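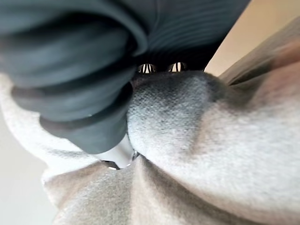 図6-1 明るい灰色のやわらかい布。先の丸い金属が当たったところに、小さなくぼみができている。

第6章 布と床の手入れ

この章で学ぶこと
・布の性質を手ざわりと見た目から調べる
・床材の種類に応じた手入れの方法を知る
・床に置かれた物やコードを整理し、安全に歩ける通り道をつくる

前の章では、衣服の選び方と洗濯表示の読み方を扱った。この章では範囲を部屋全体に広げ、布製品と床を一続きのものとして考える。衣服やタオル、ひざ掛けなどは使っているうちに繊維のくずを出し、くずは床に落ちる。床のほこりも、人が歩いたり物を動かしたりするたびに舞い上がり、布に付く。布の手入れと床の手入れは、同じ日にまとめて行うと手間が少ない。

1 布を調べる

布の手入れは、その布がどのような性質をもつかを確かめることから始まる。洗濯表示が残っていればまずそれを読む。表示が切り取られていたり、文字が薄れて読めなかったりする場合は、手ざわり、厚み、伸び、しわの残り方を調べる。

厚みややわらかさをみるには、布を平らな台に広げ、先の丸いもので軽く押す。やわらかい布は押したところがくぼみ、まわりの布が中心に寄る。離したあと、すぐに元へ戻るか、跡が残るかを記録する。跡が長く残る布は、たたんで重ねておくと折り目が付きやすい。そのような布は、丸めるか、ハンガーに掛けて保管するとよい。先のとがったものは織り目や編み目を傷めるため、この観察には使わない。

表面に毛羽のある布では、毛の向きも調べる。手のひらでなで、なめらかに感じる方向と引っかかる方向を確かめる。ブラシをかけるときは、はじめに毛の向きに逆らってほこりを浮かせ、次に毛の向きに沿って整える。力を入れすぎると毛玉の原因になる。

明るい灰色やベージュの布は汚れが目立ちにくいとされるが、皮脂による黄ばみはむしろ見つけにくく、気付いたときには落ちにくくなっていることがある。えり、そで口、クッションのふちなど、肌が触れる部分は色にかかわらず定期的に確かめる。

2 床材の種類

住まいの床材には、木の床、木目をつけたシート状の床、畳、カーペットなどがある。一つの住まいの中でも、部屋や場所によって床材が変わることは珍しくない。掃除の道具を選ぶときは、床全体を一つのものとして扱わず、材料の切れ目がどこにあるかを先に見ておく。

カーペットには、部屋いっぱいに敷き詰めるもの、部分的に置くもの、小さな単位を並べて敷くものがある。並べて敷くものには正方形のほか、細長い板のような形もある。細長いものを少しずつずらして並べると、木の床に似た模様になる。汚れた部分だけを外して洗ったり取り替えたりできる製品もあるので、敷く前に説明書を確かめ、予備を少し取っておくとよい。 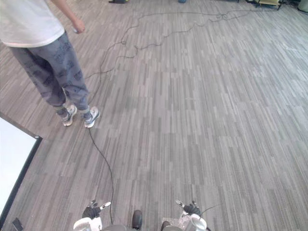

図6-2 濃淡のある灰色の細長いカーペットを、ずらして敷いた床。黒い長いケーブルが床の上を通り、途中で輪になっている。

カーペットは、パイルと呼ばれる糸の間に砂やほこりが入り込む。掃除機は一定の方向にゆっくり動かし、次にそれと直角の方向に動かす。急いで何度も往復させるより、1回を遅くしたほうが奥のごみを吸いやすい。灰色の濃淡がある柄では、細かいごみが模様にまぎれるため、見た目だけで終わりを決めず、かける範囲を区切って順に進める。

窓に近い場所は光が当たり、ほかの場所と色が違って見える。日焼けによる色の変化かどうかは、家具の下の部分と比べるとわかる。同じ床でも、見る時刻によって明るさの印象は変わる。比べるときは時刻をそろえて記録する。

3 床の上のコード

床の上に伸びたコードは、つまずきの原因になる。とくに注意が必要なのは、輪になって浮いた部分と、人が立つ場所や歩く場所のすぐ前を横切る部分である。床に平らに沿っているコードも、足に触れて動くうちに輪ができることがある。黒いコードは、暗い色の床では見落としやすい。明るい床でも、物を抱えて歩くときには足もとが見えにくい。

コードを整理する手順は次のとおりである。

(1) 機器の電源を切り、どのコードがどの機器につながっているかを確かめる。
(2) 使っていないコードを抜く。プラグを持ち、コードを引っ張らない。
(3) 残したコードを壁ぎわに沿わせる。
(4) 余った部分はゆるく大きな輪にまとめ、面ファスナーのバンドで留める。
(5) 通り道を歩き、足に触れる部分がないか確かめる。

電気を使っているコードをきつく束ねたり、カーペットの下に通したりしてはならない。熱がこもり、発火につながるおそれがある。コードの被覆に傷や硬くなった部分があれば使用をやめる。消費電力の合計も確かめておく。延長コードには接続できる電力の上限が表示されており、1,000 W前後の電熱器具を2台つなぐと、それだけで上限を超える製品もある。

どうしても床を横切らせる必要があるときは、床用のコードカバーを使う。カバーの端がめくれていると、かえってつまずきやすくなる。カーペットの上では粘着テープが付きにくいことが多いので、カーペット用と表示されたものを選ぶ。

4 木目の床の手入れ

木目の床は、見た目が似ていても表面の仕上げが異なる。塗装された木の床、樹脂で表面を覆った床、木目を印刷したシートの床では、使える洗剤やワックスが違う。まず取扱説明書を読み、説明書がないときは目立たない場所で試す。 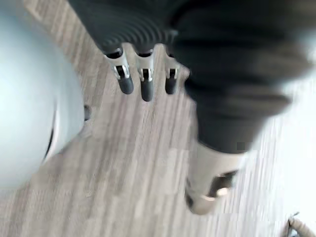 日常の手入れは乾いたモップで行う。板の継ぎ目がある床では、継ぎ目の方向に沿って動かすと、みぞに入ったほこりが取れやすい。明るい色の木目では髪の毛や黒っぽい糸くずがよく見えるが、白いほこりは見つけにくい。床に顔を近づけ、窓のほうに向かって斜めから見ると、残ったほこりを確かめられる。

水ぶきをするときは、ぞうきんを固くしぼる。継ぎ目に水が入ると、材料によってはふくらみや反りが起こる。ふいたあとは乾いた布で水分を取り、窓を開けて風を通す。べたつきがあるときは、薄めた中性洗剤をぞうきんに含ませてふき、その後で洗剤分をふき取る。

重い物を動かすときは、持ち上げるか、厚手の布を下に敷いてすべらせる。いすの脚には保護用のフェルトを付ける。フェルトには砂が付きやすく、そのまま使うと床をこすって細かい傷を作る。6か月に一度を目安に外して確かめ、すり減っていれば取り替える。

用語
パイル カーペットやタオルの表面に出ている糸。輪の形のものと、先を切ったものがある。
毛羽 布の表面に出た細い繊維。
被覆 コードの導線を包んでいる、電気を通しにくい材料。

やってみよう
自分の部屋か教室の一角を選び、床の見取り図をかく。床材の切れ目を実線、コードの位置を点線でかき入れ、人がよく通るところに色を付ける。点線と色が重なった場所について、コードをどこへ移せるかを2人1組で話し合い、移したあとの図をもう1枚かく。図は第7章の家具の配置でも使うため、保管しておくこと。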